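5 August 2025
Dye bench, Dradside

Third round on the Jelcombe wool, carried over from April. Question is still whether the madder shade moves because of the mordant or because of the water. Earlier rounds changed both at once and are no use for deciding.

Skeins wound off the same cone, 14 in the batch, tagged with knotted cotton. Four held back undyed as controls. Scoured at low heat with neutral detergent, rinsed until the rinse ran clear, left in the last rinse overnight. Alum by weight of dry fibre, same jar as April. No cream of tartar this time.

Dry weight of the batch before scour: 188 g. After scour and a full day on the rack: 166 g. That is more loss than I would put down to spinning oil alone. Either the cone was stored damp or the first weighing included the tags. I don't have a note either way. Reweigh a spare skein from the cone before trusting any percentage in this entry.

Water: half the skeins in tap, half in rainwater from the Illel tank. Rainwater filtered through calico. Strips gave the tap as moderately hard and the tank as soft. Chalk not added to either.

Bath brought up slowly and held below a simmer. Thermometer reads low against the glass one, so I used the glass one. Colour at the end of the hold, wet: tap skeins a warm brick, tank skeins more orange and a bit thin. Wet colour is a poor guide and I am not grading it.

Grading to be done dry, north window, before noon, against the grey card. Kiss meter only as a backup, as it drifts when the battery is low.
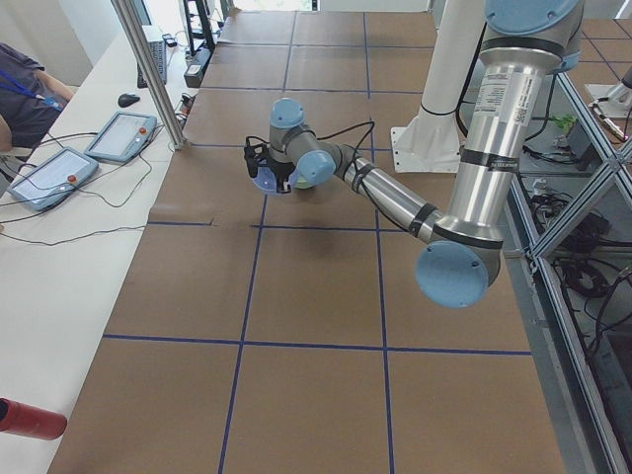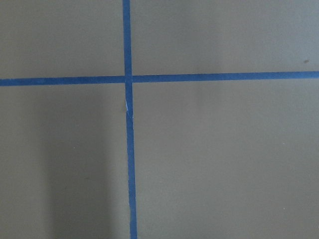 Blue tape in both.

Farah Teoh read the above and disagrees on the water. In her view the tank skeins are thin for want of calcium, and the mordant can't be judged until chalk goes into that bath. She would also drop the held-back skeins into plain hot water for the same time, so that the controls have had the same heat. Fair point on the controls. They have only been scoured.

Rizal Lubis asked whether the madder was from the old sack or the new one. Old sack, ground the day before, sieved once.

To do:
Reweigh spare skein, no tag.
Heat two controls in tap, two in tank.
Repeat tank bath with chalk, same hold.
New battery for the meter.
Label the exhaust jars. The lids are not marked and the colours are already close.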